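Home | Features | Reviews | Interviews | Newsletter

We use cookies to understand how you read our site. Accept or manage settings.

The second life of Flerkura

Sofia Sequeira was told her animated series was finished three weeks before the last episode of season one was due. The streaming service had looked at the early numbers and passed on a second season. She had 125 pages of storyboards for it in a drawer.

Flerkura follows two sisters who tend a lighthouse on a sea that has dried up. The first season ran eleven episodes and ended with the older sister walking out across the seabed. Viewers who found it late, mostly through clips, wanted to know where she went.

Tibor Orbán wanted to know too. He runs Plalen, a small animation studio that had done cleanup work on the show, and he called Sequeira in March with an offer. Plalen would make six new episodes with a crew of 14. The original crew was closer to 200.

"I said yes before he got to the budget," Sequeira says. "Then he got to the budget, and I had to sit down."

The smaller crew changed the show. Crowds are gone. Most of the new season takes place in one house and on the stretch of salt flat outside it, and episode 3 has only two speaking parts. Noelia Vidal, who voices the younger sister, recorded that episode in one afternoon.

"There's a lot of breathing in it," she says. "In season one there was always music over me."
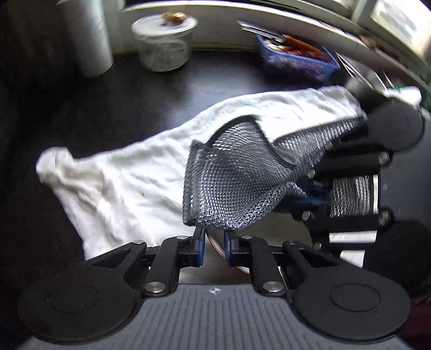 The music is still there, but less of it. Composer Shahzad Sandhu wrote 40 minutes for the first season's finale and the two episodes before it. For all of the new season he wrote less than that, mainly for cello and a pump organ he bought from a church sale. He says the long silences made him nervous until he saw episode 2 finished.

Some fans won't like the slower pace, and Sequeira knows it. The monster fights that filled the middle of season one are down to a single chase - and it happens offscreen. She has kept the lighthouse, the letters from the mother and the blind dog.

Plalen has an option on a third season. Sequeira says she has an ending written and has shown it to Orbán, who asked her to change the final shot. She hasn't decided yet.

Contact | Advertise | Privacy | All rights reserved | Back to top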